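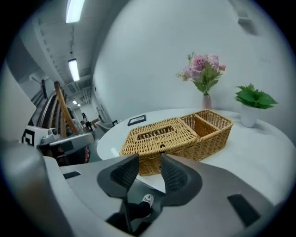

Bridlow basketry

Bridlow basketry is a tradition of woven household and market baskets from the town of Bridlow and the villages along the lower part of its river. It covers work in willow, split hazel and, from the early twentieth century, imported rattan. The town had a population of 3,853 at the last count and still has two working basket shops.

Origins

Willow was grown on the wet ground south of the town long before there is any written mention of weaving. The oldest surviving record is a rent book which lists payments made partly in "rods and hampers". Most early baskets were made on farms in winter for eel fishing, carrying peat and storing apples. They were heavy, round in the base and left unpeeled.

The arrival of the railway changed the trade. Fruit growers needed large numbers of baskets of the same size, and several families gave up farming to weave all year. At its height the trade employed 300 people, counting those who cut, sorted and boiled the willow. Children were often kept out of school in the stripping season, which ran from late April into June.

Materials

Three kinds of willow rod are used. Brown willow is dried with the bark on. White willow is stood in water until the sap rises and then peeled. Buff willow is boiled before peeling, and tannin from the bark stains the rod a reddish tan. Rods are sorted by length, tied in bundles known locally as "bolts", and soaked again before use. A thick brown rod may need more than a week in the tank.

Rattan is a climbing palm and does not grow in the district. It came in through the coast ports and was first used for chair seats. Weavers found that it bent more evenly than willow and came in much longer lengths, so it was taken up for lidded work and handles. Older makers disliked it, and for many years the Bridlow show had a separate class for it.

Types

The plain market basket has an oval base and a single hoop handle. The "flat", used for plums, is shallow with straight sides. The eel hive is a long narrow trap with a funnel at the mouth, and is now made only for display.

Picnic baskets were a later addition, made for the holiday trade. They vary a good deal in layout. Many have hinged lids fastened by a loop or a peg, and the inside may be divided by woven partitions for bottles and plates. Open lattice weave was sometimes used to save material and weight.

Weaves

The usual side weave is randing, in which a single rod passes in front of one stake and behind the next. Waling uses three or more rods together and makes a firm band at the base and below the border. Borders are turned down by hand, and their pattern is the most common way of telling one workshop from another. The Grulitz border, named after a family of makers, finishes with a double plait and uses 14 more rods than the ordinary kind on a basket of standard size.

Decline and revival

Wooden crates and later cardboard took most of the fruit trade. By the time the last large workshop closed, only 17 weavers were left, nearly all of them working from home. The willow beds were drained for pasture, apart from one strip beside the old mill.

Interest returned slowly. Johanna Zwahlen, who had trained as a chair caner, reopened the mill strip and began teaching evening classes. Her pupil Santosh Pant wrote the first full account of the local borders, based on baskets found in barns and house sales. Mitsuko Takeda later compared Bridlow lids with those made by the Shibata workshop and argued that the similar hinge came from a shared trade catalogue. Her view is disputed.

The town museum holds a small collection, open from Easter to October. A cutting day takes place in the mill beds each winter once the leaves have dropped.

See also

Coppicing
Eel fishing
Rattan
Willow growing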